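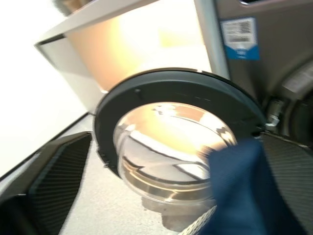
Ladan Hassanpour
My front loader smells like a pond. I get the gray rubber gasket wiped about twice a year, being a person with hobbies. Does leaving the door open help, or is that a Gridville thing?

Bijan Mahmoudi
Leave it open. Also stop parking clothes in the basket next to it for days.

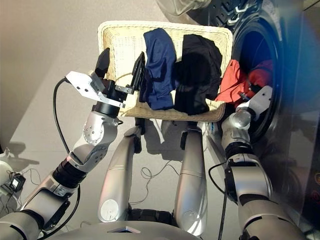
Navy and black, over the rim.

Mine had over 49 days of that once. I blamed the machine.

Josué Holanda
Buy a new one.

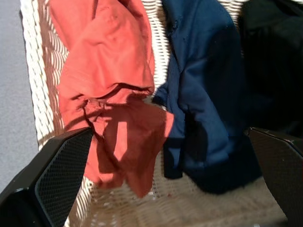 Page 7

Fatemeh Golestani
Don't buy a new one. Pull the gasket back and wipe inside the fold. An orange garment on white wicker hides nothing, so sniff that too.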